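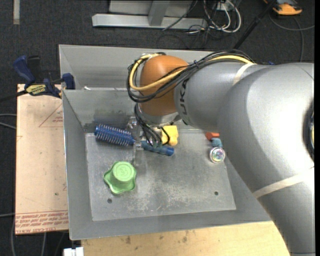 Can a robot tidy up yet?

Picking a hairbrush out of a pile of odds and ends takes you a second or two. For a robot arm it is still a proper job. Engineers call it bin picking: a mixed set of objects goes into a metal bin, and the arm has to lift them out one at a time.

What the robot has to work out

First it needs to know where one object stops and the next begins. This is called segmentation. A blue hairbrush on a grey floor is fairly easy to separate. Small things lying close together are harder, and anything clear or shiny is harder still. Light bounces off a shiny surface or passes through a clear one, so a depth camera may measure the wrong distance.

Next it chooses a grip. The handle of a brush is smooth, and the head is covered in bristles that bend when pressed. A knob with a wavy base has different places to hold depending on which way up it is. The program compares many possible grips and gives each one a score.

Then the arm moves. Each joint has a motor and a sensor that reports its angle. The fingers go down into the bin without touching the sloping sides, and the cables have to follow every turn of the wrist without snagging.

How well does it work?

At the Irkside workshop, Mayuree Boonchu tests arms on household objects. In November her arm made 895 attempts. It lifted the object and kept hold of it in 82 per cent of them. The time limit for one attempt was 30 seconds.

Would that do at home? Suppose you dropped nearly one in five of the things you picked up. Plastic blocks would survive it. Plates would not.

Shops and warehouses

Machines do better where the work repeats. Boxes of the same size, in the same place, under the same lights, can be moved all day. Gyula Rácz sets up packing machines for a firm called Grutex, and he allows 3 tries per item. After the third failure the machine stops and calls a person.

Your bedroom floor changes every day, which makes it the more difficult place to work.

Words to know

Gripper: the part at the end of the arm that holds things.
Joint: a place where the arm can bend or turn.
Flange: the flat plate where the gripper is fixed on.
Segmentation: sorting a camera picture into separate objects.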